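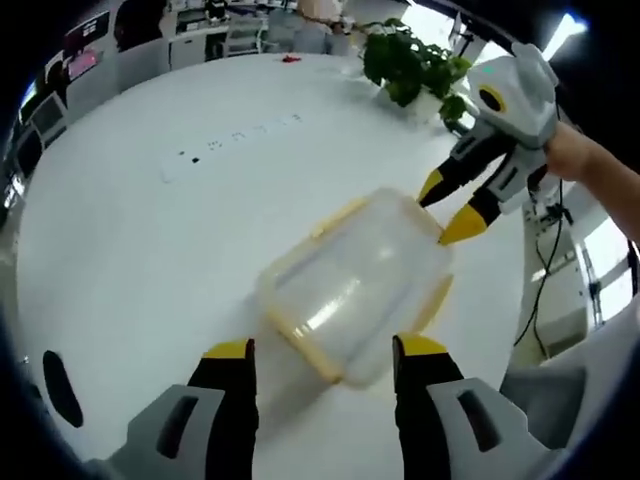 Has anyone stayed at the Hisenari in Conevport for more than a few nights? I'm booked for two weeks in May for work and trying to figure out if the room kitchenettes are good enough to live on. The booking page says 125 a night with a small fridge and microwave, and it doesn't mention a stove. I'm planning to bring my own food boxes, the clear plastic kind with the yellow-trimmed lid, and cook on weekends at my cousin's place. If the fridge is one of those minibar ones, that plan is dead and I'd rather book somewhere else now while I can still cancel.
posted by harborline_jo

Stayed there last year, 4 nights. The fridge is bigger than a minibar but not by much. It comes up to your knee. No freezer part. The microwave was fine. Room was clean and quiet, bed a little soft. Front desk let me check in early without charging.
posted by mtefera
(Getachew Tefera, Conevport)

Depends which building. The old side has the small fridges. The new side, facing the parking lot, has proper ones with a freezer drawer. You have to ask for the new side by phone, the website won't let you pick.
posted by parkotex_rider

I asked for the new side and got put in the old side anyway. They said it was full. So I would not count on that. Also the ice machine on the second floor was broken the whole time and the elevator is slow.
posted by dunmore77

When was this? I was there in spring and the elevator was fine. New side was half empty.
posted by parkotex_rider

Over the holidays. Maybe that was why. Still, if they take a request they should keep it.
posted by dunmore77

For two weeks I would look at Siu Apartments instead. It's a 2 minute walk from the Parkotex bus stop and every unit has a stove and a full fridge. It costs more per night but they drop the rate if you stay a week. The total for my month there was 3,390 with the cleaning included. Downside is no front desk after dark, you get a door code by text.
posted by hoyin_shek

Siu is loud though. I had a unit on the street side and the buses start before six. The walls are thin too. I moved to the Hisenari after three nights and slept fine.
posted by lakeshore_b

Street side, yes. The back units are quiet. I never heard a bus.
posted by hoyin_shek

Thanks everybody. I called the Hisenari and they put a note on my booking for the new side but wouldn't promise it. They did say I can cancel free up to the day before. Going to hold that and email Siu about a back unit. Does Siu have parking?
posted by harborline_jo

A few spaces behind the building, first come. I always found one if I was back before dinner.
posted by hoyin_shek

Filed under: Places to Stay > Longer Visits

Related threads
Quiet rooms near the Conevport ferry
Hisenari breakfast, worth paying for?
Laundry close to the Parkotex stop
Weekly rates and how to ask for them

Comments
renny_k: New side at the Hisenari also has better water pressure.
tallgrass: Siu wanted a deposit from me, so ask about that before you book.
mtefera: They asked me too. Got it back in a few days.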